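Box sorting (jewellery)

Box sorting is a household way of gathering small jewellery into one open container before it is cleaned, paired or put away. It is done with rings, chains, charms and beaded bracelets, which are easily lost when kept loose in drawers. 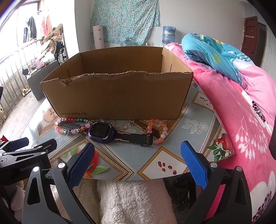
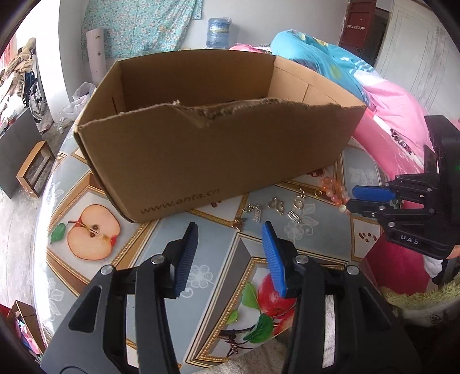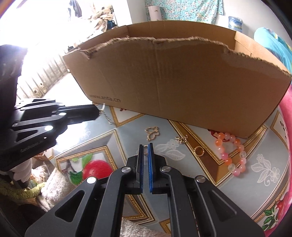
Small jewellery and an open cardboard box with a torn front edge.

Container

A used carton without a lid is common. A low front makes it easier to reach in, while a higher back stops beads from rolling away. Very small pieces may slip under the bottom flaps, so some people line the box with cloth or paper.

Order of work

Urmila Chaturvedi's household guide, issued by Prakitz, gives 4 groups: rings, chains, beaded pieces and charms. Chains are laid out straight first, as they tangle with earring hooks. Harish Kandpal prefers to begin with beads.

See also

Jewellery box
Bead stringing
Carton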